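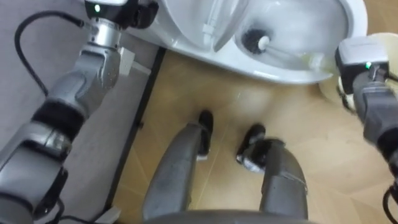 Javiera Benítez wrote in to ask whether a brush does anything on its own, or whether the cleaner does the work and the brush only spreads it about. Both are needed. The cleaner softens scale and film; the bristles remove them. A brush used dry on old scale will polish it, and a cleaner left without brushing leaves a soft layer that hardens again within a few days.

Cleaning a toilet bowl with a brush

The notes below cover a standard ceramic bowl with a hinged seat and lid. They don't apply to bowls with a coated or plastic lining, for which the maker's sheet should be followed.

Before starting

Raise the lid and the seat fully, until both rest back without being held. Flush once and let the cistern refill. Move bath mats and spare rolls away from the pan. Open a window or run the fan.

Lower the water level if there is a ring at the waterline. Push the brush quickly into the outlet five or six times and most of the standing water goes over the bend. The cleaner then meets the scale at full strength.

Applying the cleaner

Run the cleaner under the rim first, all the way round, and let it drain down the sides. Ordinary bowl cleaner wants ten minutes. For scale, 600 ml of white vinegar poured slowly round the bowl and left for 90 minutes gives a fair result on light deposits. Heavy deposits need a citric acid product and a second round.

Never use an acid cleaner or vinegar in the same session as bleach. The two release chlorine gas. If bleach has been used, flush twice and leave the acid for another day.

Don't pour boiling water into the bowl. Ceramic can crack from the shock. Hand-hot water at 40 degrees is safe enough.

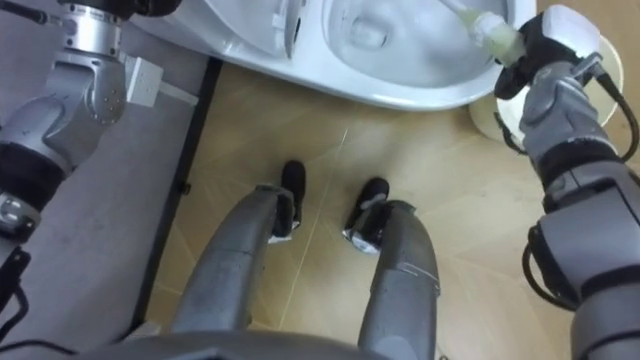 I always start at the bottom and finish under the rim, and I've never had a complaint, writes Wajid Kazmi. It will get the bowl clean, but whatever comes off the rim lands on the part already done, so it has to be brushed twice. Top to bottom is one pass.

Order of brushing

1. Under the rim. Tilt the head upwards and work round in short strokes, overlapping each one. Go round once in each direction, as the jet holes have two sides and the bristles reach only one at a time.

2. The side walls. Keep the head flat against the ceramic and use light pressure. Bent bristles clean with their sides and miss the film. If the head has to be forced, the cleaner needs longer.

3. The waterline. Short strokes from side to side, then a few up and down. A pumice block can be used on plain ceramic for a stubborn ring, kept wet throughout, but try a second soak first.
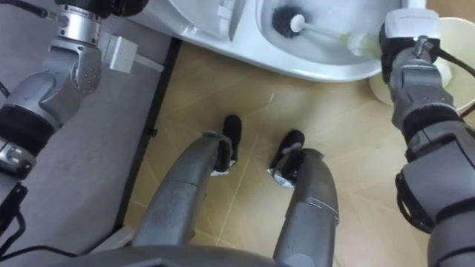

4. The outlet. Push the head in as far as it goes without bending the handle, turn it half a turn and draw it out. Repeat three or four times.

5. Flush, holding the head in the running water. Knock it gently against the inside of the bowl before lifting it clear.

Grip and stance

Hold the handle near its end. A hand halfway down gives more force than is wanted and sits inside splash range. Stand square to the front of the pan with feet apart; leaning in from one side leaves the near wall half done — check there first if a bowl looks streaky afterwards. Gloves should be long enough to cover the wrist, with the cuffs turned back to catch drips.
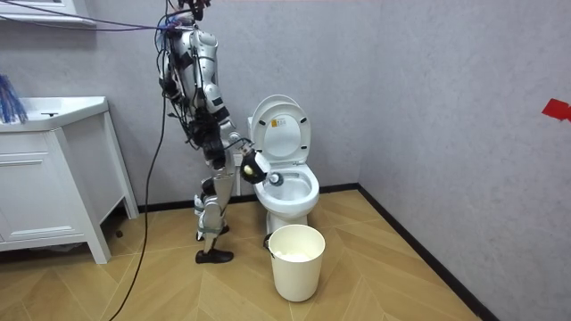 Brush head in the bowl, lid and seat both up.

Drying the brush

A brush put back wet sits in its own water. Lay the handle across the bowl, lower the seat onto it to trap it, and leave the head hanging over the water for half an hour. Then wipe the handle and put the brush in its holder.

Empty the holder weekly and wash it out with hot water and washing-up liquid. A cap of disinfectant in the bottom is optional and should be changed at every emptying.

When to replace it

Bristles splayed wider than the collar, or stained at the root, mean a new head. Six months is typical in a house of four. Brushes with a screw-on head are cheaper over time if the thread is a common size, so check before buying a handle that spares are sold separately. Silicone heads dry faster but are poor at scale, and are best kept for bowls that are brushed every day or two.

Seat, hinges and outside

Leave these until after the bowl. Use a separate cloth for each and work from the lid down to the base. The gap behind the hinges takes an old toothbrush. Wipe the foot of the pan and the floor round it last, then rinse the cloths or put them straight in a hot wash.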